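Bence Kerekes
@bkerekes_bench
Oct 5, 2019

1/ Notes on flat checkerboards as a work surface covering. I've had a large black-and-white one on the white bench top at Nadano since August and people keep asking how it was made and whether it was worth it. Thread.

2/ Printing. The sheet came from Cestach, matte vinyl, single piece. I sent vector artwork. The first proof came back scaled to fit their roll, so the squares were the wrong size by a constant factor. Tell the shop "no scaling" in the order notes and again by phone.

3/ Check squareness before you stick anything down. Measure both diagonals of the full pattern. Mine differ by less than I can read on a steel tape. The proof differed by 6 mm and went back.

4/ Gloss is the common mistake. Under ceiling tubes a gloss black square reads as white from some angles. Matte laminate costs more per sheet and I would pay it again.

5/ Adhesive: none. The mat lies flat under its own weight after two days unrolled face down. Adanech Asfaw uses removable tape at the corners on hers. Either is fine. Do not use spray glue on a bench top you want back.

6/ Wide lens, seen over the arm:

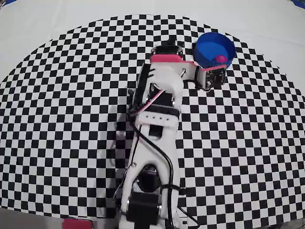 Filed under: Bench surfaces / Flat targets

7/ Note the rows toward the left and right. They bend outward. The printed lines are straight, so all of that curvature belongs to the lens. With a plain white top you would have no way to see it.

8/ The middle of the picture is much better behaved than the periphery. If you only care about things near the middle, a rough correction will do. If you care about the edges, put your samples at the edges. Most bad fits I get sent have every sample in the center.

9/ A full board has one practical problem: repetition. Any square looks like the one two over. If something covers part of the pattern you can lose count of which corner is which. I keep a second, smaller board with an odd and an even side for the fitting itself, and use the mat as a visual check afterward.

10/ Fit figures, since Yoga Lumenta asked. 368 stills taken of the small board, 165 kept. Rejected for blur, glare, or a pose nearly identical to one already in the set. More stills did not lower the error. More tilt did.

11/ Use a fisheye model if the lens needs one. Adding polynomial terms to the ordinary model gets you a nice number and bad corners. Look at the corrected mat with a straightedge held to the screen before you trust the number.

12/ Cleaning. Damp microfiber, no solvent. Isopropyl took the black off a test scrap in four passes. Pencil comes off with a white eraser. Marker does not come off.

13/ Cables and white plastic both disappear against a checkerboard if you are judging by eye. If you need to find small parts on the bench, lay down a gray sheet first. I have lost the same M2 screw twice.

14/ Cost was around 1,187 in local currency for two sheets including the reprint. Nabila Latuheru got a quote from Rahman for a rigid board at nearly double. Rigid is flatter. It also has to be stored somewhere, and our storage is a gap behind the Bikeck cabinet.

15/ Artwork file is available if anyone wants it. Reply with the sheet size and square size you need, in millimeters. Please don't ask for "standard size."

16/ Correction to 5: Adanech says she tapes all four sides, and relays the tape every few weeks when the edges start to lift.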